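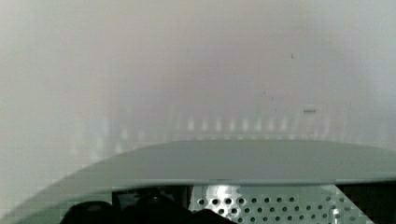
Vista desde la muñeca, con la carcasa gris de la pinza en primer plano.

Preguntas frecuentes: enseñar tareas a mano o por control remoto
Actualizado el 11 de agosto de 2021

¿Guiado a mano o mando?
Los dos valen. A mano para movimientos cortos, mando para todo lo demas. No mezclar en la misma sesión, Traketti los guarda en carpetas distintas.

¿Cuántas demostraciones hacen falta?
Con 22 ya se puede probar algo. Para entrenar en serio, 300. Las malas se borran el mismo día, luego no hay quien las encuentre.

¿Se cambian las cosas de sitio entre una toma y otra?
Siempre. Plato, cuenco, taza, todo. Si no, el brazo se aprende la mesa de memoria.

El mando va con retraso, ¿qué hago?
Cerrar Skorau, esperar, abrir otra vez. Si sigue igual, cable en vez de wifi.

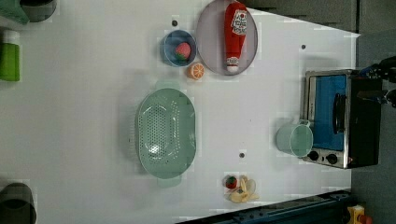
¿Cuánto dura un turno al mando?
2 horas como mucho, con descanso en medio. A partir de ahi la mano se cansa y las tomas salen a tirones.

¿Puedo parar a mitad de una toma?
Sí, pero esa toma no se guarda. Volver a la posición inicial y repetir.

¿Dónde se suben los datos?
Al servidor de Arkis, carpeta del turno. Máximo 4 subidas a la vez, si no se cuelga.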